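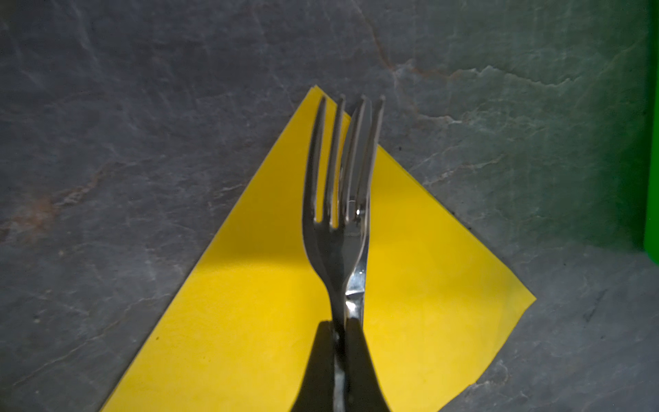

PUVBERG — A table-setting robot put together in a shared workshop on Egan Street will be shown to the public next month, and the two people who built it say it can lay a fork and knife on a napkin without help. How often it manages that is harder to pin down.

Keyvan Jafarzadeh and Manee Saengthong started on the arm last year at Clilholm, the members' workshop where both rent bench space. They named it Bevia. The arm has 6 joints, a two-fingered black gripper and a small camera at the wrist, and the parts came to roughly $2,000, not counting the evenings.

"It sets a place. That's all we ever said it would do," Jafarzadeh said during an open evening at the workshop in April.

The notice for next month's showing goes further than that. It calls Bevia "ready for the family kitchen," a line Saengthong said she had not written and would like to see changed. As of Thursday it was still on the workshop door.

The builders have kept a log of 455 attempts at placing cutlery. Asked for the success rate, Jafarzadeh said the early runs should be left out, then said he had not settled on which ones were early. He did not offer a figure with them left in. The log does not separate runs where the arm was stopped by hand from runs where it finished alone.

There is also the matter of what counts as a set table. Every logged run used the same stone surface, and the fork and knife started from spots the builders chose. Glasses have not been tried. Neither have plates, which Saengthong said are too wide for the gripper as it stands.

Audrey-Anne Friesen, who repairs sewing machines two benches over, has watched a good many of the runs. She said the arm is gentle with a fork and slow with everything. "I could do a table for 7 while it's thinking about the first knife," she said. "But I like it. I just wouldn't buy one."

Forks give more trouble than knives, according to Saengthong. Metal throws back the workshop lights, and the camera can lose the edge of a handle in the glare. She has moved one lamp and says the grip has improved. The log has no column for lighting, so there is no way to check.

Jafarzadeh wants to try spoons before the showing. Saengthong would prefer to repeat the fork and knife with new starting positions and write down every result. They had not agreed by press time.

Admission to the showing is free.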